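28/05/2021 - Gripper comparison, Harkosthorpe bench. Walk-round by Kerstin Lunde, comments added the same evening. Njål Lindqvist to read before the next block of runs, please!

**Grippers on trial:** Skukska two-finger (parallel), Tutov soft-finger
**Controller:** Kiều, log 2737

### Before power-up

- [x] **E-stop pressed and released.** Fine from both sides of the bench. It's a little stiff compared with March, but I'd take stiff over loose any day.
- [x] **Air line to the Tutov fingers.** I held the line at pressure for 10 minutes and listened with my ear practically on the fitting. No hiss, and the gauge stayed where it was.
- [x] **Mounting bolts, Skukska.** All tight, paint marks lined up.
- [ ] **Finger pads, Skukska.** Left pad is lifting at one corner. I pressed it back down and it will probably hold for a day or so, but Njål, if you have the new pads in your drawer, do put them on - a lifting pad makes the comparison unfair to a perfectly good gripper.

### Bench and work area

- [x] **Arm parked clear of the table before anyone reaches in.** Yes, and thank you to whoever has been doing this without being asked.
- [ ] **Table clean.** Not passed. There are little ends of black wire on the white top, one of them right by the corner of the basket, plus a few dark specks. I know it sounds fussy, but the camera check looks for dark things on a light surface, and I would hate for us to blame the Tutov fingers for a scrap of wire. Wipe down before the first run.
- [x] **Basket empty at start.** Yes.
- [x] **Test object clear of the basket.** Good wide gap between them, so both grippers have room to come down from above. The knob on top is tempting, but please grip the body, or we'll be comparing two different jobs.
- [ ] **Lighting.** Passable. The shadow in front of the basket is broader than I'd like, and I'd love to try the lamp a bit higher before we save new camera settings.

### Controller

- [x] **Speed limit loaded for both grippers.** Same value for each, checked twice.
- [ ] **Force limit.** The Skukska profile still carries the old setting. Copy it across from run 11 and initial the log.

### Left to do

Pads, wipe-down, lamp, force limit. None of it is a long job - almost 2 hours with a coffee in the middle, I should think - and then I'm happy to sign for both grippers. Leave the sheet on the controller when you're done, Njål, and I'll pick it up on my way in.

K. Lunde
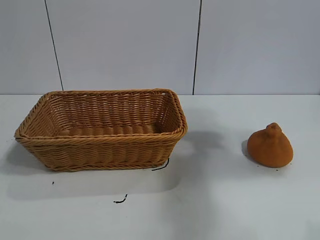

Page 2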